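Werkstoffkunde Holz, Begleitblatt zur Übung 4
Stand: 30. Juni 2023

Arbeitsflächen beurteilen

Bevor auf einer Fläche gepackt oder sortiert wird, prüfen wir die Platte selbst. Beurteilt werden Maserung, Farbe, Äste und Einfassung. Die Maserung gibt die Wischrichtung vor – immer längs, nie quer. Bei hellem Holz fallen Farbunterschiede zwischen den Brettern stärker auf als bei dunklem. Sie sind kein Mangel, gehören aber ins Protokoll.

Helle Tischplatte aus langen Brettern, mit einzelnen bräunlichen Ästen und einem dunkleren, bernsteinfarbenen Streifen im linken Teil. Eingefasst ist sie mit schwarzen Aluminiumprofilen, am Rand liegt ein zerknitterter Kunststoffbeutel mit blaugrünem Inhalt.
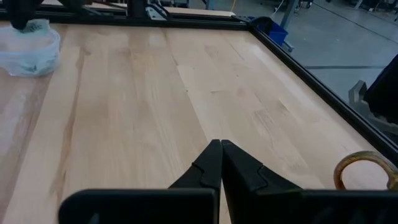 Protokoll

Notieren Sie zuerst den Verlauf der Maserung, dann Äste und Streifen mit ihrer Lage. Glanzstellen unter Deckenlicht bitte aus einem zweiten Blickwinkel prüfen. Beutel und anderes Packgut werden vor dem Wischen von der Platte genommen.

Das Formular Drillen hat 19 Felder, für diese Übung reichen die Felder zur Oberfläche und zum Rand. Abgabe im September in Raum 38.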